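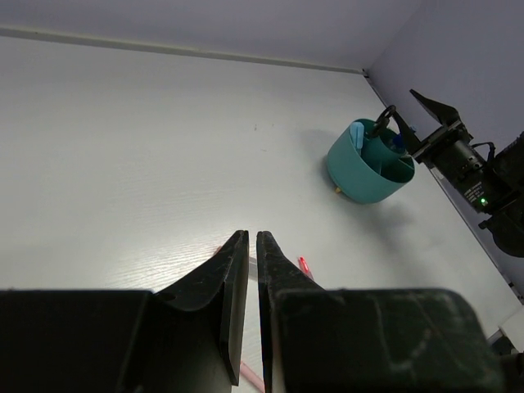

四、桌面的布置与日常整理

本节适用于 Parklow 系列白色桌面，带后挡板和侧挡板的型号。请在完成第三节的安装以后，再进行以下的步骤。

1. 先把桌面上的东西全部拿走，用软布擦一遍。布要拧干，不可以滴水。

2. 检查桌面后边缘的窄条。窄条和挡板相接的角落容易积灰，请用小刷子刷，不要用刀片刮。

3. 把笔筒放在靠后、靠侧挡板的位置。笔筒离桌边至少 5 厘米。

4. 带分格的笔筒，长的东西放中间的圆格，扁的东西放外圈。剪刀请尖头向下，把手向上。

注意：笔筒里的东西不要全部放在同一边，否则笔筒容易倒。笔筒和里面东西的总重量不要超过 2000 克。

5. 小瓶子单独放，不和笔筒挤在一起。透明的小瓶，盖子拧紧以后直立放置，瓶与瓶之间留 25 毫米，这样手指可以方便地拿。

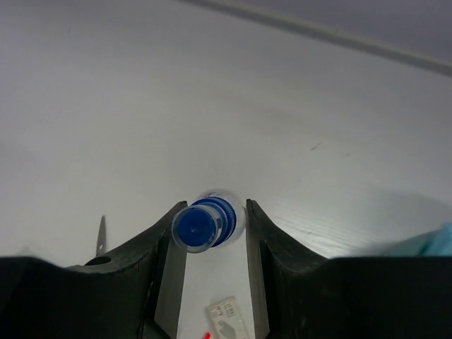

Alvarado：我按第5步做了，可是我的瓶子底很小，手一碰就倒。后来我在下面垫了一块薄的防滑垫，好多了。建议手册里也写上。

编者答复：谢谢您的意见。可以使用防滑垫，但是请选择不带胶的一种。带胶的垫子放久了，会在白色桌面上留下黄印，很难去掉。

6. 瓶内液体超过 200 毫升的，请不要放在桌面上，应放到 Badura 边柜的下层。

小心：酒精、丙酮一类的液体滴到桌面，要马上擦掉。桌面的细纹里如果进了颜色，普通清洁剂不能完全去除。

7. 每天用完以后，把桌面中间部分清空。散落的笔和小零件先放回笔筒，再擦桌面。擦的方向是从后向前，顺着细纹擦。

8. 每年 5 月检查一次后边缘和两侧挡板的固定情况。如有松动，用随附的扳手拧紧，不要用力过大。

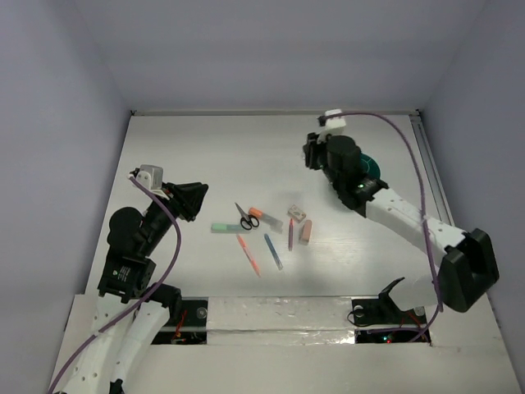

图 4-3　白色桌面与三面挡板

9. 如果需要更换挡板，请向 Plurkov 服务点订购，并说明是后板、左板还是右板。左板和右板不能互换。

本节修订日期：25/11/2020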